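A year of not buying things for the house

18th November

Print | E-mail this post

The year is over, so I can write it up. For 365 days I bought nothing for the house except food, soap, light bulbs and whatever was needed to keep the plumbing going. A few people asked how I did it and what I wrote down, and it's easier to put it all in one post than to keep answering by e-mail.

The rules were on an index card on the refrigerator. No furniture, no kitchen things, no bedding, no tools, no decorations, nothing for the yard apart from seed. Repairs were allowed, and so were the parts for repairs. Gifts were allowed if I hadn't asked for them. Borrowing was allowed. Secondhand counted as buying. I went back and forth on that last one, but most of the stuff I already had too much of came from thrift stores and yard sales, and leaving those open would have meant changing very little.

I didn't start out of principle. The hall closet wouldn't shut. I took everything out to see what was in there and found two irons, a box of curtain rings for curtains I gave away when I lived in the apartment, and a fondue set. I put most of it back and leaned on the door. The card went up that evening.

The first weeks were easy. I had just been through every closet and was sick of looking at things. January was harder. The stores in Dorndale mark everything down after the holidays, and I had a habit of going through Rácz on the way home from work to see what was on the sale table. I never needed anything from it. I started taking the other street, past the post office. It adds a few minutes, and I still go home that way.

I kept a list of what I wanted to buy and the date I wanted it. By the end there were 18 things on it. Some of them I can't account for at all now. One line says "tray (tall)." I don't know what that was. Another says "better hooks." The hooks I have are fine.

The real gaps were few. The kettle quit in the spring. It was a Kuron, the plain one with the lever, and the switch had gone. Under the rules I could fix it but not replace it, so I boiled water in a saucepan until I found the part, and that took longer than it should have because I ordered the wrong one first. The new switch went in with a screwdriver and some bad language. It has worked every day since then. Before the card went up I would have thrown that kettle out and had another by suppertime.

The bath mat was the other one. It came apart in the wash. I folded an old towel in half, ran a seam around it on the sewing machine, and used that. It slides a little. I'm going to buy a proper mat this week, and I've been looking forward to it more than anyone should look forward to a bath mat.

What changed most was how I looked after the things I already had, mainly the wood. I own a lot of wooden things, some of them from my grandmother's kitchen, and I had never done anything to any of them. The cutting boards were gray and fuzzy. A couple of the spoons had split. There is a stool in the back hall that had been under a leaking coat rack for years. I knew none of it could be replaced until November, so I got out the sandpaper that was already in the basement and a bottle of mineral oil from the bathroom cabinet. 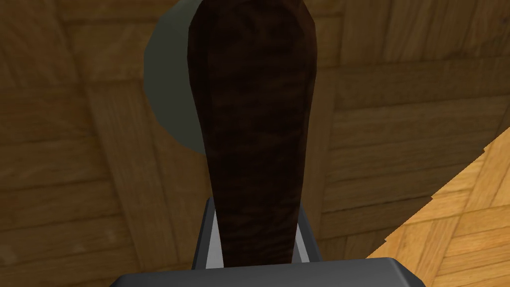 Dark brown wood with lighter, reddish streaks in the grain.

The method is nothing special. Wash it, let it dry overnight, sand it with the grain, wipe off the dust, rub in the oil with a rag, leave it, wipe off what hasn't soaked in. Do it again the next day if it still looks thirsty. The boards took four coats. The stool got sanded in the yard and still has a ring on the seat that I have decided to live with. Pale woods went a shade or two darker. The dark ones hardly changed color, but they felt different in the hand.

Bahman Soltani from next door saw me out there with the stool and brought over a chair of his own, and we did that too. He borrowed my good clamps afterward. I borrowed his stepladder in return and had it for so long that I started thinking of it as mine, which I mention so that he can see I know. It's back in his garage now.

Borrowing turned out to be the part I was worst at. I don't like asking. I would sooner spend twenty minutes getting a jar open with a belt than knock on somebody's door. But I couldn't paint the stairwell without a long ladder and I couldn't seat everyone at my sister's birthday without more chairs, so I had to ask. People said yes and seemed a little surprised that it was such a big thing to me.

I broke the rules 3 times. The first was a can opener. Mine snapped and I had a pot on the stove waiting for tomatoes. The second was a shower curtain, and I could argue that as plumbing but I won't. The third was a blue bowl at the church sale. I wanted it and I bought it. It has lemons in it.

As for money, I added up what the things on the wish list would have cost, going by the prices I had penciled next to them, and it came to almost 400 dollars. I had expected more. Part of the reason is that most of what I used to buy was small and never made it to a list in the first place. My checking account was better off than that figure suggests, but I also drove less and ate lunch at home more, so I can't say how much was the card.

The closet door shuts. I gave away one of the irons and kept the fondue set after all, and we have used it once.

I'm not doing a second year. The card came down this morning and I put it in the drawer with the takeout menus. I do plan to keep writing things down and waiting a month before I get them. The mat is exempt. So is a new lamp for the bedroom, where I have been reading by a clip-on light fastened to the headboard, and it falls on me about once a week.

If anybody knows what a tall tray is for, write and tell me.

Elaheh

Print | E-mail this post

Contact | © Stulunus, Elaheh Heydari | Back to top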